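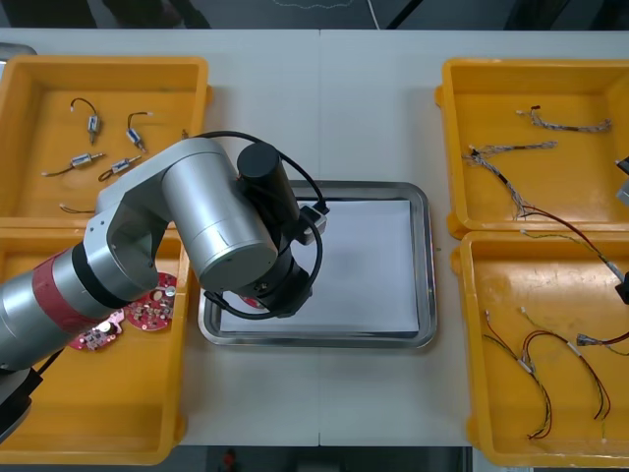 What's in Vornenik

Hi, and thanks for stopping by! Vornenik is a set of 393 short reflections on the Psalms, typed up from the notebooks our reading group has kept over the years (we meet in the hall behind the church, 7:30 in the evening, bring a mug). I did most of the typing. Dragica Tomić did the rest, and she's a far better speller than me, so any mistakes are probably mine.

Every reflection is its own plain text file. The first line is the psalm number, the second is the writer's initials, then a blank line, then whatever they wrote. Some are only a sentence or two. The longest is Gorazd Popescu's on Psalm 119, and it runs to over 800 words – I couldn't bring myself to trim it!

How the files are sorted

There are 13 folders, named by theme: lament, harvest, thanksgiving, travel and so on. We argued a fair bit about the themes. Psalm 23 turns up in four of them, so please don't treat the folders as anything official.

Psalm numbers follow the Hebrew numbering. Etelka Simon's notebook used the Greek one, and I've changed hers to match, but if you find one that's out by one, let me know.

What's missing

I left out 32 entries. A few writers asked me to, and the others named people who were ill or grieving at the time. Lajos Vass wrote his in Hungarian and those aren't in yet either. Forough Soltani has offered to help with the layout once we have a translation we're happy with, hopefully by August.

Using it

Read it, print it, share it with your own group. Please keep the initials with each piece and don't sell it. If you'd like to add a reflection, copy the layout of any file in the thanksgiving folder and send it to me. I'm slow at answering but I do read everything.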